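Reading the board before you finish it
Speaker notes, 8th July session, Tefera workshop

Slide 1. Introduce self. Thank Lensa Assefa for the bench space. Mention handout at the door.

Slide 2. Scope. Softwood work surfaces only: desks, benches, shelves. Hardwood is Sumeya's talk after the break. If asked about plywood, defer to her.

Slide 3. Growth rings. Pale band is earlywood, laid down fast in spring. Darker band is latewood, slower and denser. One pair per year. Density difference is the cause of most finishing trouble, so spend time here. Pass round the two offcuts (end grain first, then face).

Slide 4. Why lines wave. A flat-sawn board cuts the rings at a shallow angle, so a small bend in the trunk becomes a wide ripple on the face. Lines bunch where the cut meets the rings more steeply and spread where it runs nearly level with them. Straight parallel stripes on part of a board usually mean the cut is closer to quartered there. 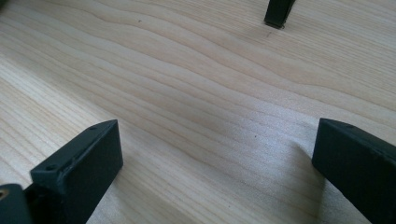
Slide 5. Planing direction. Follow the rising grain. On wavy stock the direction can reverse inside a hand's width — reduce the cut and skew the blade. Pause for questions. Yabsira Feyisa will want to bring up scrapers. Scrapers are fine on oak, poor on pine.

Slide 6. Sanding. Use a hard block. A soft pad digs out the earlywood and leaves ridges you can feel with a fingernail. Stop at 300 for an oil finish. Going finer burnishes the latewood and the oil takes unevenly.

Slide 7. Lighting check. Strong overhead light washes out pale wood and hides scratches. Turn it off and use a low lamp from one side. Demonstrate on the Gisano shelf.

Slide 8. Finish. Stain reverses the pattern: earlywood drinks more and goes darker than the latewood. Seal first if that is not wanted. Leave 24 hours between coats. The June test pieces are on the side table, labeled on the back.

Slide 9. Fumiko Kikuchi's question from last time, on yellowing. Pine darkens under any clear finish. A UV blocker slows it — it does not stop it.

Slide 10. Questions. Hand over to Sumeya Habte.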